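4.2 Venue choice among small meeting organisers

Most work on business tourism looks at large congresses, where the host city bids years ahead and a public body often pays part of the cost. Smaller meetings are booked later and by fewer people. We asked organisers of meetings with up to 100 delegates how they had picked their last venue, and whether they would go back. The sample came from the booking records of Grasari, a venue agency, and covers 927 enquiries, of which the larger part came from firms booking for their own staff. 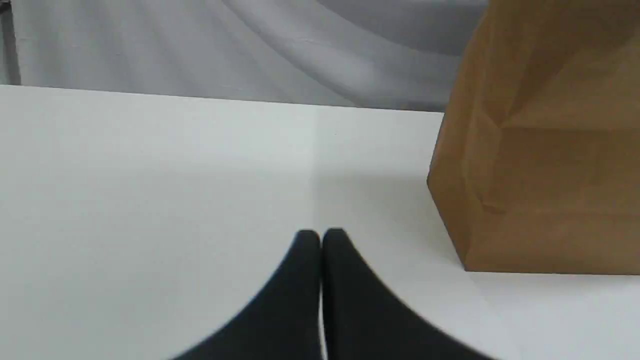 Price was named first less often than we expected. Organisers spoke more about travel time from the nearest station and about how soon a venue answered the first message. Room fittings came well down the list, and a plain white tabletop of the sort in Figure 3 was acceptable to nearly all of them, including those who had paid for a higher class of hotel. Um, who carried out the interviews, noted that organisers who had used a venue before rarely asked for a second quote.

The agency's records do not show why an enquiry was dropped. We therefore wrote to 50 organisers whose enquiries had ended without a booking. Several had moved the meeting to their own offices. Others had gone straight to the venue to avoid the agency fee, and these should be counted as bookings in any estimate of demand for the town. 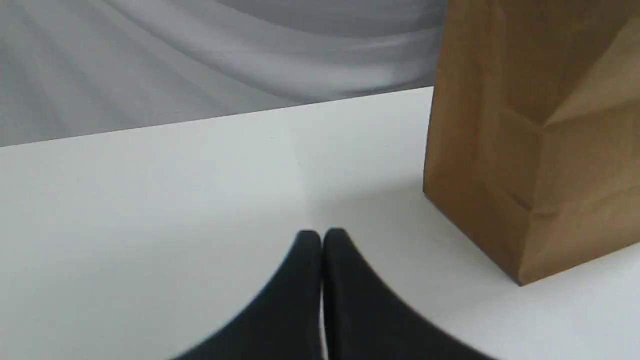
4.3 Differences between the two towns

Lerkomura has one large hotel and a number of small ones, while Erkar has a purpose-built hall and few beds within walking distance. Organisers in Erkar put more weight on coach transfers and often ended the day by late afternoon so that delegates could leave. In Lerkomura an evening meal was usually part of the booking.

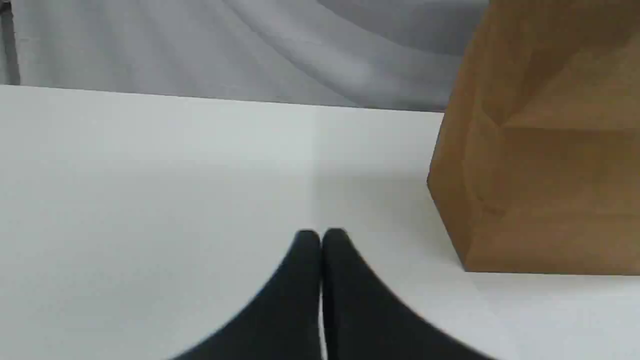
The evening meal matters for the local economy, as it tends to bring an overnight stay with it. Restaurants in Lerkomura reported group bookings through the winter, with a drop in December when firms hold their own parties instead. Erkar showed no such pattern. Nông and Um (in preparation) treat the seasonal figures in more detail.

Figure 3. Tabletop, backdrop and paper bag.
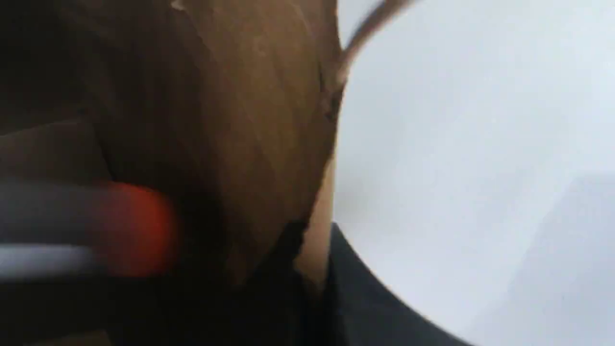 Two limits should be kept in mind. The records come from one agency, and venues that do not pay commission are missing from them. Lại, the third town in the original plan, was left out after its main venue closed for repairs, so we cannot say whether a resort town would behave like either of the others. A longer run of records would also help to separate repeat custom from habit within a single firm.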